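Rorkura Word List

A list of 1062 everyday words for tabletop word games, picked and checked by people who play far too many of them. Plain text, one word per line, free to use for anything you like!

What's in it

words.txt has the full list. easy.txt has 200 words that work well with kids or with anyone still learning English. hard.txt has 600 words for groups that want a bit of a fight. The remaining words are only in words.txt, and they sit somewhere in the middle.

Every line also has a tag after a tab: food, animal, place, tool, action, feeling or thing. Tags are there so you can build themed rounds, and themed rounds are so much fun. Try an all-food round right before dinner.

How the words were picked

Tove Skov and I started with our own notebooks from years of game nights, then Mabli Yorath joined and threw out half of our favorites (she was right about nearly all of them). A word stays in if you can get a friend to say it using clues, drawing or acting. It doesn't have to work for all of those, one is enough. "Ladder" is great for drawing. "Borrow" is awful for drawing but lovely with clues.

We left out names of real people, brand names, swear words and anything that needs special knowledge to guess. Spelling is American all the way through, so you get "gray" and "color". Plurals are out unless the word is always plural, like "scissors" - we argued about "pants" for an entire evening and it's in.

File format

UTF-8, Unix line endings, all lowercase, no blank line at the end. Two-word entries such as "ice cream" use a normal space. If your app splits on spaces, split on the tab instead and you'll be fine.

Known problems

The animal tag leans heavily on farm animals. A few entries in hard.txt are easier than we thought, "whisper" being the worst one. There's some overlap between tool and thing, and I'd love help sorting it out.

Picture prompts

The Markell rules (see markell.txt) add a round where one player gets a photo and has to lead the team to a word with 3 clues, without saying any color. Ea Blöndal came up with it and it has become our favorite round by a mile. One of the prompts, tagged tool:

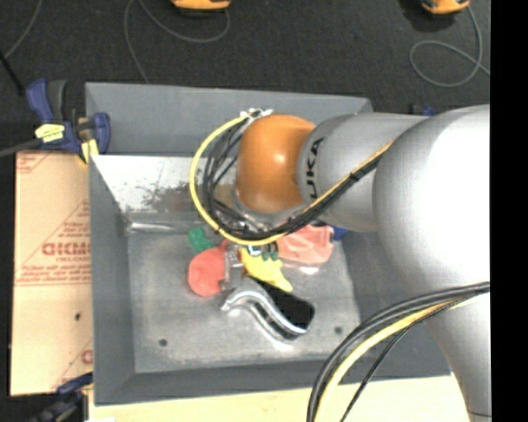
Prompt for "arm". Off limits as clues: robot, orange, yellow, silver.

Teams usually start with shoulders and elbows, and it gets loud fast.

Adding words

Please do! Open an issue with the word, a tag and one clue you'd use for it. Signe Hedegaard goes through them in batches, so give it a little time. New words go into the next July release, after we've tried them at the table.

Last updated Sunday, March 12, 2023.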